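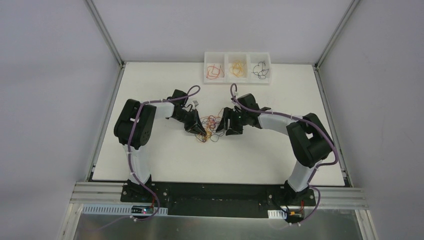

The two arms over the wire pile.

July, 7:40 a.m.

Children in at 8:30, so I wrote up yesterday's notes before they arrived. Week two of the summer program at Vastden, upper primary group, topic still bridges. Anca Sârbu took the card and tape half of the room and I took the balsa half. We swap after lunch.

Balsa: six pairs. Each pair got the same length of strip, one tube of glue and a span of 11 inches to cross. Last year we let them pick the span and the results could not be compared. With it fixed, the only variable was the truss pattern, and the children could see it. Triangles held. Plain rectangles racked sideways under the first washers and folded. One pair put a single diagonal in each bay and then asked if the direction mattered. I told them to build the other one and find out. They have not finished it.

Glue needs longer than I allowed. The sheet says 20 minutes. Joints were still moving at load time on two of the bridges, and those readings are crossed out in the table. For next time: build before lunch, load after.

Card: Anca reports that folding gave more stiffness than extra layers, which the group did not expect. She had them fold the same sheet in 7 different ways and rank them by sag. The accordion fold came first. She wants to keep the ranked set on the windowsill, and I have no objection as long as the seedlings get moved to the Oprea room.

Floarea Surdu did story time with the younger ones – the town of Konurow in the year 2065, chapter three. They now have opinions about what its river crossing should look like, and she asked if my group could build it. Possible. It would need a longer span and a pier in the middle, so more strip.

To order: balsa strip, masking tape, washers in one size only. The mixed tin wasted time.

12:15 p.m. Loading done for the first four. Best result so far is over 6 pounds, failure at the end joint and not at midspan. Drew it on the board. Zurnberg trip forms still missing from two families, call after 3.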